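Toaster ovens lead spring sales at Cotton

Small toaster ovens outsold full-size microwaves at the Cotton store in Wulbridge between March and July, the shop said. It sold 3,100 of them, up from some 700 in the same months last year. Buyers are mostly people in one-room apartments who heat a single plate at a time.
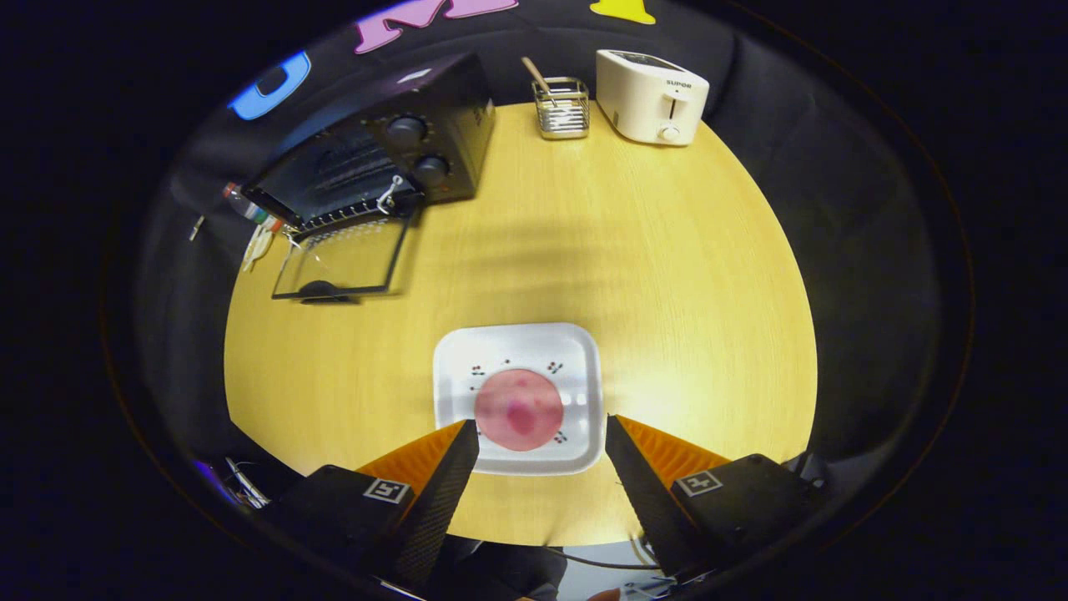

Tiina Savolainen said she bought hers in May and has hardly lit the big oven since, though crumbs are a nuisance and she wishes the tray were deeper.

Cotton plans a second delivery to its Flemden branch in August.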